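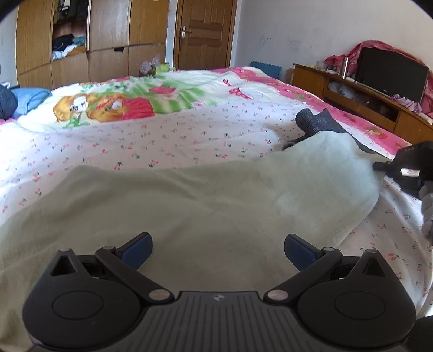
How to record a cloth-folding set at home

Mandska Robotics Club, Jesdale High School
Updated 24 September 2026

These steps are for club members who have signed out a pair of hand-held grippers and are recording for the folding task in the Rácz Cup. If you haven't done the practice session in the lab yet, do that first. You will need to know how to start and stop a recording in Tornent before any of this makes sense.

Our goal for the fall is 3000 usable clips from the whole club. We had 1100 at the end of July, and most of those were done in the lab on the same gray table. The arm folded well on that table and badly on everything else, so the rest of the clips need to come from homes.

What you need

A pair of grippers with the wrist straps
The charging cable and the memory card that came in the case
A bed, table or couch you can stand next to
A few pieces of cloth that fold flat
Two hours when the room is free

Pick a place

A bed is fine. It is harder than a table because the surface gives when you press on it, and we want some clips like that. Stand where you can reach the middle of the bed without leaning on it.

Leave the bedding on. Prints are welcome, including busy ones. Last year we asked people to cover everything with a plain sheet, and it was a mistake. The model got used to plain backgrounds and lost track of the cloth as soon as there was a pattern under it.

You don't need to clean up the room. Do take care of three things before you start: turn off any screen that is playing video, turn any mirror away from you, and put away mail or papers with your name or address on them. Tell the people you live with that you are recording. If someone walks in, stop the clip and delete it.

Daylight is good. If the sun is moving across the bed, keep going and let it move. Don't switch a lamp on or off in the middle of a clip.

Check the grippers

Open and close each one all the way a few times. The fingers should meet without scraping. If one side lags behind the other, look at the pivot pins first, then check for lint in the linkage. Towels shed a lot, and it collects there.

Wipe the finger pads with a damp cloth and let them dry. Your pair may have blue pads or black ones depending on the case you signed out. Write the pad color in the notes field in Tornent. Debora Serra sorts the clips by pad color when she gets them, and she will send yours back to you if the field is blank.

Put the straps on before you lift the grippers off the bed. A drop onto carpet is usually okay. A drop onto tile has already cost us one finger.

Set up the cloth

Use one or two pieces at a time. Start each clip with the cloth in a different state: spread out, bunched, rolled up, half tucked under the other piece. It is easy to fall into laying it down the same way every time, and then we have the same clip over and over. The quickest way to avoid it is to pick the cloth up, turn your head and drop it.

Thin fabric is the hardest to pick up. If a sheet keeps slipping out, push it toward a small ridge with one gripper and close the other on the ridge.
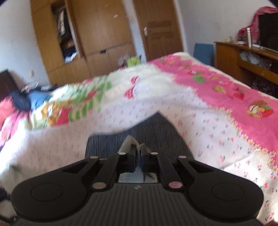

When you go for a corner, come in with the fingers open a little wider than the fabric is thick and close slowly. Lift straight up before you move sideways. If you drag first, the layer underneath comes along and you end up folding the bedspread too.

Record

1. Start the clip with both grippers held still above the bed, fingers open.
2. Wait one breath.
3. Fold. Move at half the speed you would with your hands.
4. Put the folded piece down and let go completely.
5. Bring both grippers back up and hold still again.
6. Stop the clip.

If you miss a grab, try again in the same clip. Loredana Amato, who runs the training, wants those – a clip with one miss and a good recovery is more use to her than a perfect one. If you miss more than a couple of times, stop, mark it as failed and start over. Do not delete failed clips. The only clips you delete are ones with a person in them.

Take a break after every five or six clips. Your wrists will get tired before you notice, and the first sign is usually that the fingers stop closing all the way.

Common problems

The cloth sticks to the pads. Static, mostly with fleece. Wipe the pads again.

The clip says "tracking lost." You were probably too close to the bed or facing a blank wall. Step back so more of the room is in view – furniture and doors help – and record it again.

One gripper shows up as the other. Left and right were swapped when you paired them. Pair again. Clips already recorded can be fixed, but put a line in the notes so Debora knows which ones.

When you finish

Close Tornent before you take the card out. Put the grippers in the case with the fingers closed and the straps rolled up, and plug the case in overnight. Upload from the club laptop at the next meeting. Home uploads have been timing out and leaving half files, so please don't try it even if your connection is fast.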